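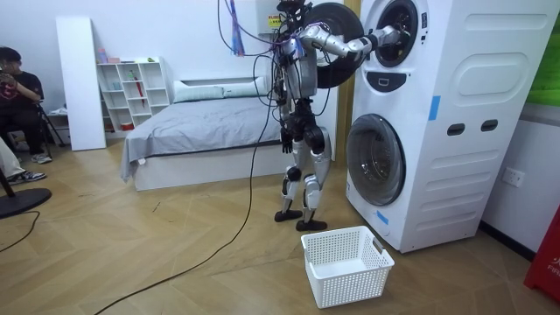
Laundry room, upper floor, Kesstead house. Work under the second grant payment covered the stacked washer-dryer and the floor space in front of it. The unit opens by two round doors, one over the other, and the upper door swings out to the left, so the left side has to stay free for its full width. The basket position is on the floor in front of the unit. Blue tape is on the unit at two points, midway up the front edge and near the bottom front corner. Tape stays on until Priit Lill has signed the fitting sheet.

Clear floor in front of the unit was set at 1040 mm in the plan. Tarmo Toom measured it again after the bed was moved and the figure holds. Door width to the hall is 700 mm, which the unit passed on delivery with the doors fitted.

Cost to date for this room is 3557 euros, including delivery and the new outlet. The remaining items are a shelf for detergent and a second basket. Both are on order from Urnlow. 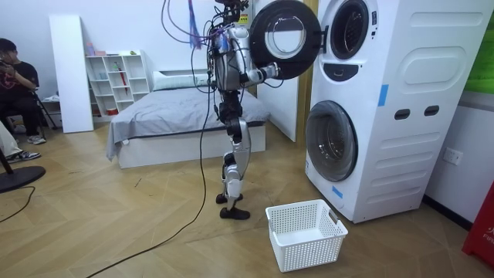
Shared use of the room for sleeping and laundry was the main open point in the last report. The bed has a white frame and gray bedding and stays in the same room as the tower, with the pillow end against the wall. Feven Derese asked whether the bedding could be loaded straight from the bed. The white basket with the square-grid sides has a cut-out handle at each end and will be used for this. The wall outlet is to the right of the tower. Noise with the lower door closed has not been measured yet.

Next period: fit the shelf, measure noise at the pillow, close the fitting sheet. About 75 percent of the room tasks are complete. The next report is due in September.

Algirdas Pärn
10 Jun 2026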